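Jastevel Makers Help > Robots and Automation > Home builds

Teaching a two-arm build to open screw-top jars: where do I even begin?

Posted by Lestodus, July 1, 2018

Hi all! I've been building a pair of small arms in my garage since the spring and they finally both move at the same time, which made me happier than I can say. Picking things up and putting them down works most days. Now I want them to do a proper two-handed job, and I picked lids: one gripper holds the jar, the other turns the top.

So far I've made 98 attempts with a plain plastic jar clamped in the left gripper. The right one either slides around on the lid or twists so hard that the whole jar turns with it. I tried rubber bands on the fingers (better!) and a slower turn (no change that I could see). My wrist joint only goes a bit past half a turn before it has to let go and grab again, and that's usually where it all goes wrong.

I've started studying how people do it, with a camera worn up at head height so the view is close to what my build will get. The bathroom counter is good practice ground, with shiny surfaces and a small blue container with a whitish lid.
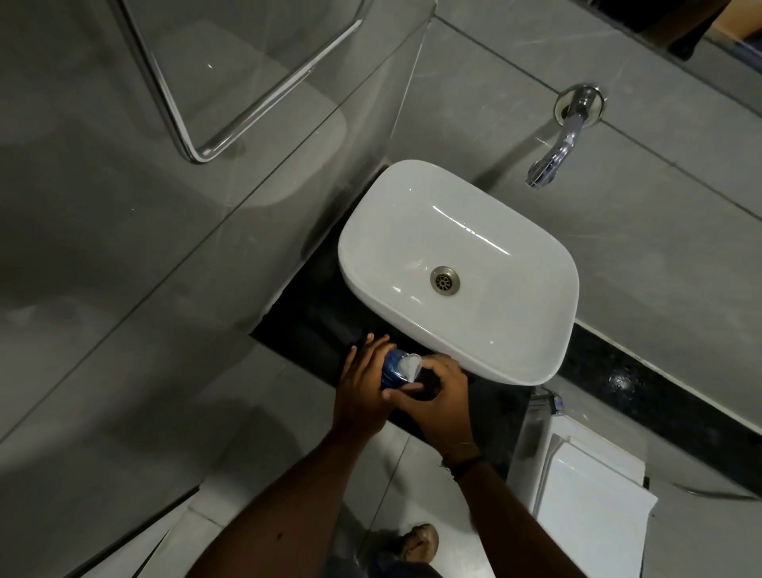
Navickas
Love this project! Before you touch the code again, look at the holding side. Most of us fuss over the hand that turns, and the jar slips in the other one. I glued strips of shelf liner inside my left gripper, wrapped it as far around the jar as it would go, and the spinning stopped that same evening. Then do the turn in short bites: close, turn a little, open, go back, close again. Mine needs 4 bites for a normal lid. Let the wrist float up a hair while you unscrew, or the threads will push against the arm and you'll get a jam. What motors are you running?

Jemurmont
get stronger servos

Lestodus
Shelf liner, yes, there's a roll of it in the kitchen! The motors are the cheap hobby kind, seven per arm counting the gripper. I hadn't thought about the lid climbing as it turns, so I was holding the wrist dead level the whole time. Going out to the garage now.

Navickas
Dead level will do it, that was my whole June. If you can read the current on the wrist motor, log it, and stop the turn when it jumps.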